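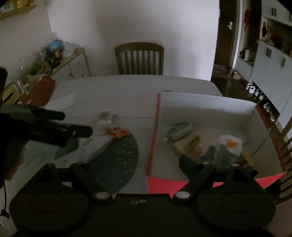 메일링 리스트 > 선거제도 > 2022-12-14

제목: Re: Dedbridge 시의회 선거구 조정안 의견 제출

Tomos Trevor 님이 쓴 글:
> 조정안 제7조에 따르면 Landeg 선거구의 투표구 3개가 Greda로
> 넘어갑니다. 의견서에 이 부분을 넣어야 합니까? 별표의 면적
> 수치는 그대로 인용해도 되는지요.

넣는 편이 좋겠습니다. 다만 조문 번호는 개정본 기준으로 적어 주십시오. 초안과 개정본은 제5조 이후 번호가 하나씩 밀려 있습니다.

별표의 면적은 인용하지 마십시오. 조정 기준은 유권자 수이고 면적은 참고 항목입니다. 의견서 85쪽 표에는 이전 명부의 수치가 남아 있어 Greda 쪽 합계가 별표보다 176명 적습니다. 표를 새 명부로 교체한 뒤 각주에 명부 기준일을 밝혀 주십시오.

제출 기한은 2월 말이며 우편 접수는 도착일 기준입니다. 수정본은 본문에 붙이지 말고 첨부로 보내 주십시오.

최근 글
- Landeg 투표소 이전 공고문 오기
- Bemimus 선거구 경계 도면 재요청
- Re: 부재자 명부 열람 절차
- 의견서 서식 변경 안내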